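Jul 11, 2024 · 3 min read
14 comments · 37 shares

Where we are with the Sturbridge oral history tapes

Hi all, and thank you again for the second payment, which cleared at the end of May and went straight to the tape transfer work. I promised you a proper update by midsummer so here I am, a little sunburned and very behind on email.

The big news first: the transfers are moving! Of the 60 cassettes in the Kazlauskienė collection, 40 are now digitized and backed up in two places. I'd hoped to be done by now, but a handful of the older ones had squealing problems and I didn't want to push them through the deck just to hit a date. Those are waiting for a technician who knows a lot more about sticky tape than I do.

What's on them is better than we guessed when I wrote the application. We figured it would be mostly mill work, and there is plenty of that (shift bells, lint, the pay window). But people wandered off topic all the time, bless them, and so we also have long stretches on church suppers, the flood, courtship, how to cheat at cards, and one very heated opinion on the correct way to make cold beet soup. I've started tagging those side trips separately so they don't get buried under "employment."

Transcription is slower. I've finished 23 full transcripts. A good chunk of the talk slips between English and Lithuanian, sometimes in the middle of a sentence, and the software we budgeted for just gives up when that happens. It types complete nonsense with great confidence. So I've been doing those passages by ear and sending the hard bits out to a paid translator. That line of the budget will run over. I think I can cover it from the travel money, which I've barely touched, but I'd like your okay in writing before I move anything.

The Plokgate listening room is booked for the fall. They're letting us have it at the reduced rate, and they already own decent headphones, so I've crossed those off the shopping list. I'm planning five listening stations, each with a short playlist and a printed transcript for people who'd rather read along.
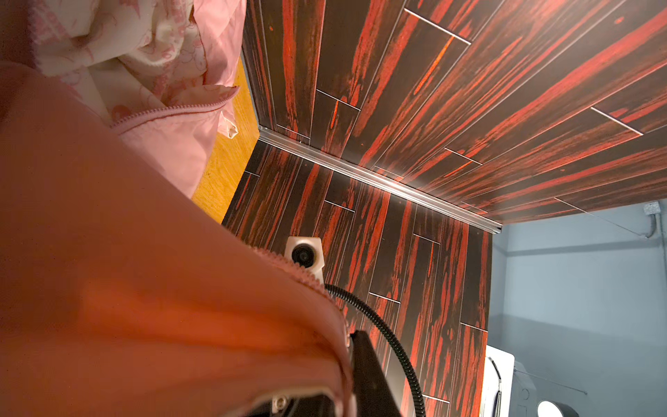 Will the recordings be available online as well as in the listening room? Most of them will, through the Flollameo catalog, starting with the interviews that have signed release forms, and the rest will be added as families send their permission back.

On that subject, the release forms are my main worry. Some were signed at the time of recording but say nothing about the internet, for obvious reasons. I've written to every family I could find an address for, and the replies have been kind, and a few came with corrections to names I'd spelled wrong. Where I hear nothing, the tape stays in the reading room only.

Things I still need from you: the okay on the travel money, your current logo for the printed transcripts, and a yes or no on whether you want to see the playlists before they're final. Receipts through the end of last month are in the shared folder, along with a sample transcript (the beet soup one, naturally).

Next up is the remaining tapes, then the index.

37 shares · Leave a comment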